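On keeping a tidy bench

There comes a point in the life of every workroom when somebody goes looking for a small screwdriver and comes back with a stapler, a teaspoon and three dead batteries. Ours came in December. The drawer marked "Bits" had stopped opening more than a hand's width, and the drawer under it, marked "More bits", had stopped shutting.

So the first item of the new year is the benches. We have had a go at them, and this is a report on how far we got, along with a few requests that will be ignored by the usual people.

The main change is mats. Every bench that didn't have one is getting one, and the ones that did have had theirs scrubbed. A mat stops small things rolling, or at least slows them down enough for you to swear at them. It also marks out where work is supposed to happen, and the white strip left over at the side is for your pen. It isn't for your soup.

The second change is trays. If you are putting something together from parts, the parts live in a tray until they are needed. The tray goes on the mat and the parts go in the tray. We thought this was obvious as well, until we moved the cupboard by the window and found what had been living under it.

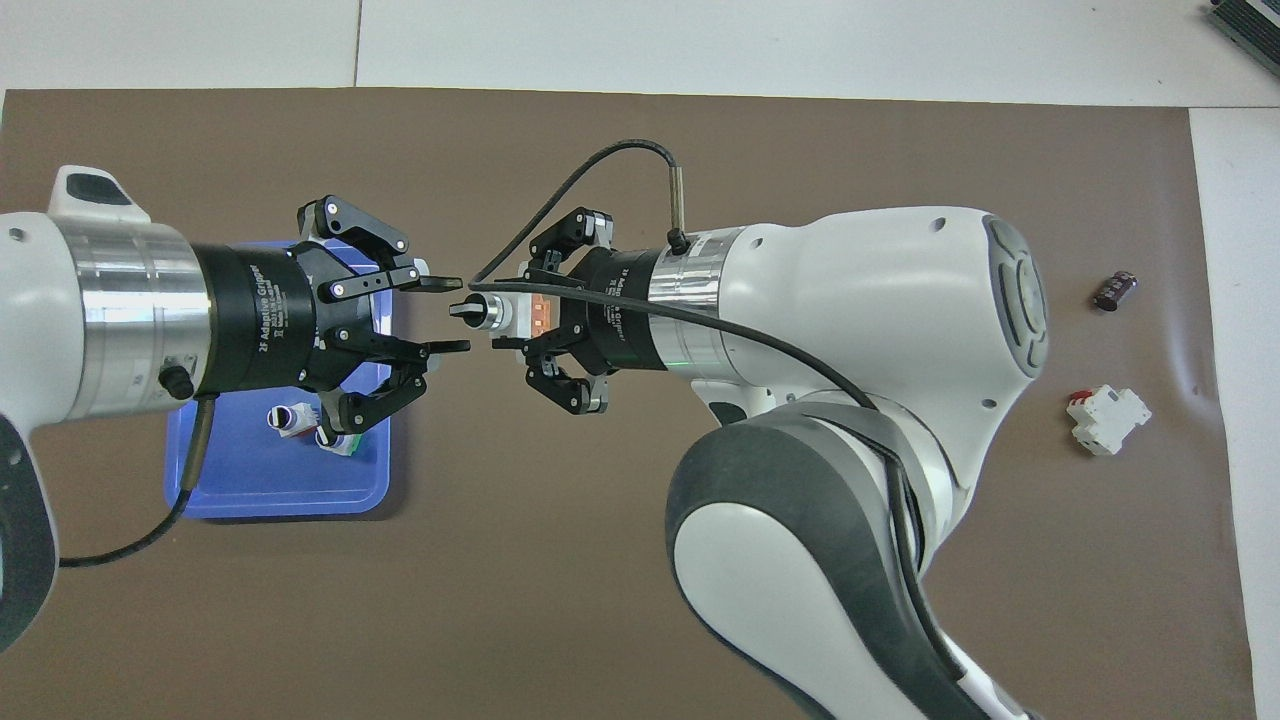 Osman Brandão
Bench notes and newsletter editor

The blue trays are the ones to use for small parts. They have a raised rim and rounded corners, so you can get a fingertip round the inside and chase out the last washer. They are also bright enough that you'd have to make an effort to lose one. Three people have made that effort so far. If there is a blue tray in your kitchen with lemons in it, we would like it back.

Please don't fill them. A small cluster of pieces at the bottom of a tray is easy to pick from. A heap is just a drawer with the lid off, and we've been down that road. Take out what the job needs and leave the rest in the Flusell cabinet, which now has labels. The labels are in my handwriting and I have already heard the remarks.

Colours matter more than you'd think. Pieces that look the same from above are often told apart only by a band or a dab of something, and the white ones are the worst offenders. When you put leftovers back, turn each one over and look at it. Last year's method, which was to tip the lot into whichever compartment was nearest, gave us a whole evening of sorting and a frosty walk to the bus stop.

A word on cables. They are allowed to curl across a mat if they must, but they shouldn't go through a tray, under a tray or round the leg of a stool with someone on it. Long ones can be clipped back along whatever they belong to. There is a bag of clips on the hook by the sink, and a second bag behind it for when the first one is borrowed.

The bill for all this was kinder than feared. Mats, trays, clips and the labels came out of the Jetow fund, which stood at 3,841 before we started and stands at 2,229 now. Most of the difference is mats. Good ones cost what they cost, and the cheap ones we tried before curled up at the corners like old sandwiches.

Still to do: the tall shelves at the Ferkia end, the box of plugs that fit nothing, and the second drawer, which shuts now but makes a noise. If you have 20 minutes to spare and a strong stomach, start with the box of plugs. Gloves are on top of the cabinet.

Anything left on a bench overnight without a name on it will go in the crate by the door. The crate is already half full. One of the things in it is my mug.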